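Padside 通讯 2020年5月3日

浴缸、天花板，还有一格一格滑走的轨迹

上一期末尾我欠了大家一篇，说要讲讲浴室数据到底怎么采的，结果拖到现在。收到的催稿信我都看了（有一封标题就四个字：“浴缸在哪”），好好好，浴缸来了。

先给新订阅的朋友补两句。Oksanen 是我们手上这个项目的名字，目标是让双臂机器人学会在浴室里干点活：拿花洒、放回花洒、把散在浴缸里的小瓶子拣出来。训练用的示范由人来做，人两手各拿一只手持夹爪，头上再戴一台相机，像平时那样干活，夹爪和头上的相机一起录。夹爪这一版我们内部叫 Wuvus，名字是 Barnabás Fodor 起的，含义他至今不肯说，我猜就是键盘上随便按出来的。

这种采法的好处大家都知道，快，便宜，人做起来顺手，不用对着一台真机器遥操作半天。麻烦也出在这里：机器人自己有关节编码器，手在哪儿它心里有数，人手可没有编码器。所以每一帧里夹爪在空间中的什么位置、朝哪个方向，全得从图像里反算出来。算不准，后面训练的策略就跟着不准，你给它看一万遍也没用。

我这期想聊的就是“反算”这一步，因为我们在上头栽了一个挺好玩的跟头。

先说原来的做法。夹爪上装了广角相机，视野非常大，大到什么程度呢，你低头干活的时候，它能从下面看到你的下巴、你身后走来走去的同事，以及整片天花板。我们跑的是很标准的视觉惯性里程计，靠画面里的特征点一帧一帧往前推。当初选这么广的镜头就是图它看得多，近处被浴缸白花花的内壁占满了也不怕，总还有远处的东西可以抓。

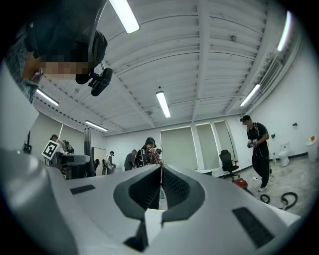 问题是天花板长得太整齐了

Iara Quezada 最早发现不对劲。她负责看数据，每天下午把当天的轨迹画出来，一条一条翻，翻得很慢，我有时候路过都替她困。有天她把我叫过去，指着一条曲线说，你看，这只手在这儿瞬移了。

我第一反应是丢帧。查了，没丢。第二反应是时间戳，我这个人遇到什么都先怀疑时间戳，也查了，好的。然后 Barnabás 端着杯子晃过来看了一眼，问：每次跳的距离是不是一样？

还真差不多一样！我们把能找到的跳变都拉出来，发现方向几乎都一致，幅度也挤在一块儿，再拿卷尺去量（对，我站到桌子上去量的，姿势很难看），跟天花板两条压型肋之间的间距对上了。

道理讲出来特别简单。我们这间场地的顶棚是白色的瓦楞状顶板，一条肋接一条肋，平行，等距，颜色也一样。在相机看来，第五条和第六条没有任何区别。手一快，画面一糊，里程计重新匹配的时候认错一条，整条轨迹就往旁边滑一格。而且它滑完以后自我感觉非常良好，重投影误差小得很，一点报警都没有，因为从图像上看，一切都严丝合缝。

这种错误我觉得比直接跟丢要讨厌得多。跟丢了程序会叫，你把那条扔掉就完了。滑格的轨迹看上去平滑、自信、合理，就是手的位置不对。它混进训练集，策略学到的就是“抓花洒之前先往旁边偏一下”。我们早先有个版本的策略确实有这个毛病，伸手之前总要莫名其妙地横着飘一小段，我当时还在组会上说这可能是操作者的个人习惯。对不起各位操作者。

那盯着灯不行吗

这是我们试的第一个办法。日光灯管亮，位置也没那么规律，理论上是很好的路标。我花了两个晚上写了个检测灯管的小模块，给灯附近的特征点加权重。

效果嘛，有一点。慢动作时滑格几乎没了，快动作时还是会滑。原因后来也想明白了：广角镜头边缘弯得厉害，灯管跑到边上就成了一道弧，再加上过曝，一大团白，端点根本定不准。中间那块倒是准，可是手腕一转，灯就从中间跑到边上去了。浴缸边上的活儿偏偏转手腕最多，你想想平时摘花洒、挂花洒是怎么个转法。

Barnabás 提议干脆在天花板上贴标记。我同意，Iara 不同意。她的意思是，我们以后要去别人家里采的，总不能进门先给人家天花板贴一层黑白方块。她说得对，我把已经打印好的那一叠又收起来了，现在垫在显示器下面。

让头上的相机来当裁判

最后用的办法是 Iara 提的，思路很土，我很喜欢。

每只夹爪后面本来就装着一个白色小方块，几个面上印着黑白标记。最早是用来做开机校准的，校完就没它什么事了。Iara 说，既然头上那台相机低头就能看见两只手，那它也能看见方块啊，为什么不一直用？

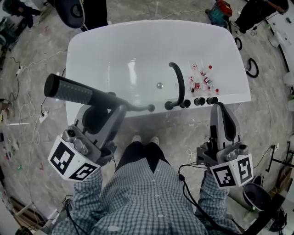 浴缸边的双手操作，两只夹爪后端都带着标记方块，浴缸里是那堆红盖小瓶。

于是流程变成这样：手上的广角相机照常跑里程计，负责给出平滑、高频的运动；头上的相机每看到一次方块，就独立算一次夹爪相对头部的位姿。头部自己的位置另外算。两边一比，平时只差一点点，那就做个温和的融合；哪天突然差出去一整条肋的宽度，那毫无疑问是滑格了，把里程计从上一个可信的位置重新拉起来。

你可能要问，头上的相机不是也能看见重复的东西吗？会，但它主要朝下看，看到的是地面、浴缸边、水龙头，还有满地的线。大理石纹地面在这方面帮了大忙，纹路乱得很，哪一块跟哪一块都不一样。我以前嫌它花，现在真心觉得它好看。地上那些线缆和杂物也算功臣，虽然有人踢到线的话，特征点就跟着跑了，这个我们靠剔除外点来扛，扛得还行。

有一个细节值得多写两句，做类似东西的朋友可以少走点弯路。两路相机的时间一定要对得非常齐。滑格是个大误差，时间差几毫秒不影响你把它抓出来，可是融合的时候就不一样了，手快的那几帧，几毫秒就能让方块“看起来”偏出一截，融合器会左右为难，最后给你一条微微发抖的轨迹。我们在每段开头让操作者举着两只夹爪轻轻晃一晃，用晃动的波形来对齐。操作者说像在跟镜子打招呼。（看，我说什么来着，时间戳！）

然后是遮挡。人弯腰的时候，自己的手臂、袖子会把方块挡住，转手腕转过头了也会看不见。这种时候裁判就缺席了，只能先相信里程计，等方块再露面时往回补算。我们做的是离线处理，不赶时间，前后都能看，所以中间这一小段可以两头往中间挤着修。要是在线用，这招就没这么舒服了。

数字，给喜欢数字的人

这一轮我们重新处理了全部 904 段示范。操作者一共三位，前后采了 11 天，动作快慢差别很大，其中一位（不点名）快得像在赶火车。

老流程下，程序自己一声没吭、实际上滑过格的，有 314 段。我看到这个数的时候沉默了好一会儿。超过三分之一的数据是歪的，而我们拿着它训练了好几轮，还认认真真讨论过网络该加几层。

新流程跑完，这 314 段里只剩 3 段修不回来，三段都是同一个毛病：方块被挡住的时间太长，中间又正好滑格，两件坏事撞在一起。我们把它们删了，没什么舍不得的。

策略那边，用修好的数据原样重训，网络一个字没改，伸手前横着飘的那个毛病没有了。我特意把新旧两个版本的动作放在一起反复看，旧的那个真是越看越滑稽。拣小瓶子的成绩还没测完，瓶子滚来滚去，每次的摆法都不同，我不想拿半截数据出来吹。花洒放回去那一步也还是弱，对准支座的时候会犹豫，我倾向于认为那跟定位没关系，是示范里这一小段本来就短，样本少。Barnabás 不同意，他认为是夹爪手指的软垫在受力时变形，我们没把这个建进去。我们俩打了个赌，赌注是下个月谁去擦浴缸。

再说说滑格以外的坑

近处的东西也会捣乱。Wuvus 的壳子本身占了广角画面很大一块，这一块跟着相机一起动，对里程计来说就是一堆“永远静止”的特征点。我们一开始只画了个很粗的遮罩，把壳子大致盖住就完事了，结果边上漏了一圈，漏出来的那圈点一直在告诉程序“我们没动哦”。遮罩后来是 Iara 一个像素一个像素抠的，抠得非常漂亮。

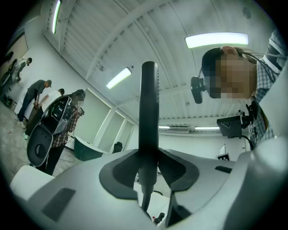 从夹爪上往外看：近处是壳体和中间的黑色立柱，右边是俯身看过来的同事，头顶就是那片害我们滑格的肋板。

夹爪手里拿着的东西也一样，离镜头近，又跟手一起走，得按帧处理，固定遮罩管不了。还有人。场地里人来人往，有人在调设备，有人在聊天，还有人凑过来看你在干嘛，一张脸在广角里能占好大一片。人脸我们反正要打码的，就顺手把打码用的区域也当成遮罩，整块不取特征，省了一道工序。肩膀和身子没盖住，不过问题不大，人总归会走开的。

另外广角标定请务必重做。我们借用过一份旧标定，镜头型号一模一样，边缘的残差看着也还行，可是天花板恰好全在边缘！滑格在旧标定下多出来不少。重标很烦，举着标定板在那儿转来转去，胳膊酸，但该做还得做。

几封来信

Rorkby 的朋友来信问，为什么不直接在屋里架一圈动捕相机，又快又准。我承认我眼馋。可浴室这种地方，浴缸沿、人的背、挂着的东西全是遮挡，动捕要架很多台才够，而且还是前面那个老问题，搬不进别人家。我们想要的是一个人背一个包就能开工的东西。不过拿动捕来当标准答案验一验我们的误差，这个我是愿意的，哪位手头有空闲的，给我写信，我请吃饭。

还有读者问，方块上的标记印多大合适。我们试下来，印大了手背后面碍事，转腕会磕到浴缸边，印小了头上相机看不清，特别是人站直的时候。现在这个尺寸是磕了好多次以后妥协出来的，浴缸沿上还留了一道印子，我每次看到都有点心虚。纸面请用哑光的，亮面在日光灯下一反光，整个面就白掉了，别问我怎么知道的。

也有人问代码放不放。放的，融合那部分比较干净，我打算先放出来。灯管检测那个模块写得太难看了，谁想要可以单独找我要，看完请不要评价。遮罩工具要等 Iara 把界面上那个按错就清空的按钮改掉再说，她自己已经被清空过两回了。

这一期先写到这儿，擦浴缸的赌局有了结果我会登出来。手上有重复纹理踩坑故事的，地砖、百叶窗、机房地板都行，直接回这封邮件就好，我想凑一组登在后面的某一期里。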